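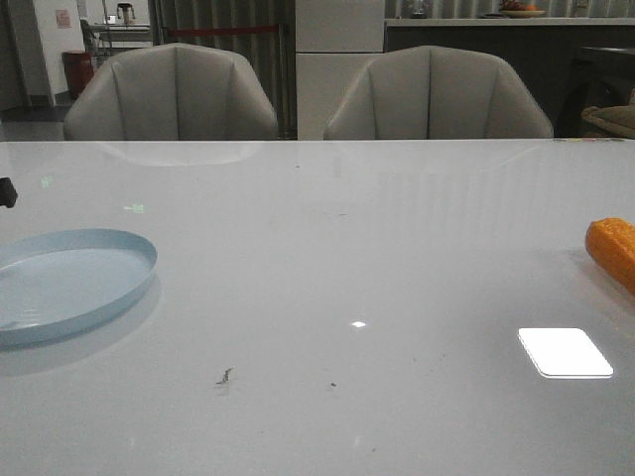
Session 4: Laying a table and planning a shared meal

Notes for the evening course, Nevancombe Adult Learning
Tutor: Brian Lema

Bring last session's costing sheet. We start with the seating plan and go on to portions.

1. Space per person

Allow 60 cm of table edge for each guest, and a little more if the chairs have arms. Measure the chairs at their widest point. A table that takes 6 on plain dining chairs may only take four on wide ones. Leave enough room behind each chair for someone to pass with a tray.

Tables with a shiny top show every mark. Wipe them, then dry them with a second cloth before anything is laid. Place mats go down last.

2. Order of laying

Plates first, one per place, a thumb's width in from the edge. Then knives and forks, working outwards. Glasses go above the knife. Serving dishes are put out once everyone is sitting down.

Plain, pale plates suit most food. A strong pattern makes small portions look untidy. Try your menu on one plate at home before you decide on the set.
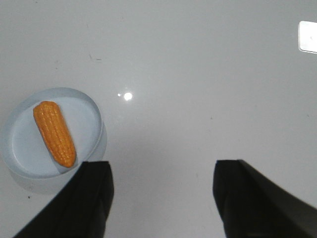

Fig. 2. Toy corn on a pale blue plate.

3. Portions

For a main course with two vegetables, work on 86 g of dry rice per adult, or one medium potato and a half. Corn on the cob counts as one vegetable. Serve half a cob to children and a whole one to adults. Write the amounts on the sheet in the order you will cook them.

The Hulau lunch we costed in March fed 30 people. The mistake there was bread: too much was bought and the soup ran short. Look at column C again and work out what the soup should have been.

4. Timing

Work backwards from the time you want to eat. If the meal is at 7 pm, the table should be laid by 6.15 and the oven on by 5.30. Put resting time for meat on the sheet as a separate line. Most people forget it and then have cold vegetables.

For next time

Write a seating plan and a full timing sheet for a meal of your choice. One side of paper each. Read the Mfinanga handout on soups, pages 2 to 5. Those doing the written unit should also hand in their outline; the limit for the finished piece is 4,000 words, not counting recipes.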